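April, evening, Bristness workshop

Well, the Mavavent cabinet is finally back on the bench, and I have to say I missed the old thing. It's been playing nothing but the left channel since the move from Kiston, and after an hour with the meter (and a second cup of tea) I found a cracked joint on the selector board. Reflowed it, put on side A of the Zamudio test record, and there was the tambourine on the right where it belongs! I sat and listened to the whole side, which I'll admit wasn't strictly necessary.

The catalog is coming along too. We're up to 765 singles cleaned and sleeved out of the 2290 that came with the collection, and I'm still finding lovely surprises, mostly soul B-sides and some very sad country. Set aside 18 with warps. Please don't try the glass-plate trick on them until we've talked, I have feelings about that after last time.

On the playlist for the opening night: I got it down to 26 songs, all on the theme of rain, and then put two back in while making supper. The slow waltz has to stay. I know it drags, but the bass on that pressing comes through this cabinet so warmly that I can't bear to lose it. If anyone wants something peppier for the middle stretch, write it in the margin and I'll give it a fair listen.

Tomorrow, the title strips. The typewriter ribbon is fading, so go easy on the capitals.

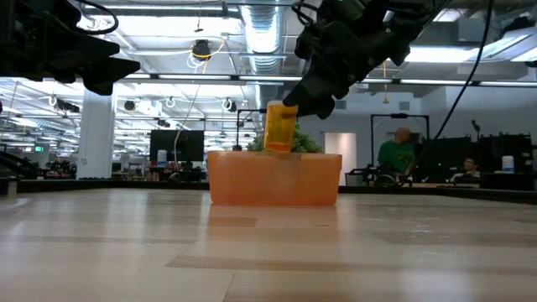

Oh, and the volume knob still crackles near the top of its travel. I'll clean the pot before I button up the back, so leave those screws in their saucer for now.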